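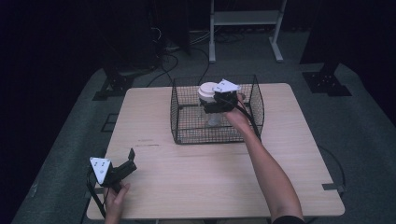 Frequently Asked Questions: Baptism at Halvorsen Chapel

Who may be baptised?
Anyone, at any age. Adults and young people over 18 may apply for themselves. For a younger child, a parent or guardian should complete the form.

Do we need to be members?
No. Families who do not attend regularly are asked to come to two Sunday services before the date is agreed.

Is there any preparation?
Yes. There are three evening meetings with the minister, the Revd Lanying Deng. Godparents are welcome at all of them – those living far away may join by telephone.

When do baptisms take place?
Normally during morning worship. No baptisms are held in September.

Is there a charge?
There is no fee for the service. A charge applies for hire of the hall afterwards.

How do I apply?
Forms are available from the church office and should be returned to the parish secretary, Yutong Deng.

Last updated: June 1, 2019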